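Notes on grip wear, February

My climbing log now has 153 sessions in it, and I finally sorted them by hold type. Small edges cost me the most skin. Slopers cost the least, but my scores on them are poor.

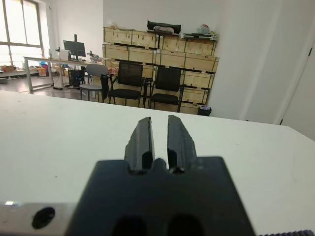 Friction depends on the condition of the contact surface, and most climbers check their shoes and ignore their fingertips. A rubbery pad with rough, slightly chipped outer edges, like the two on the gripper, is close to how my shoe toes look before I resole. I file my skin after each session and tape only for cracks.

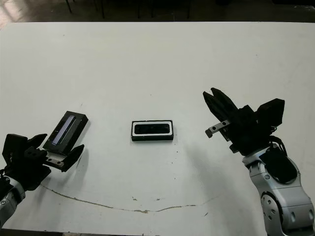 Florêncio Mota, who sets routes at Firnley, suggested resting 4 minutes between hard attempts. I had been resting two. Over the last 20 sessions on the longer rest, I fell off the final move less often. I will keep the same schedule for the bouldering league and log it the same way.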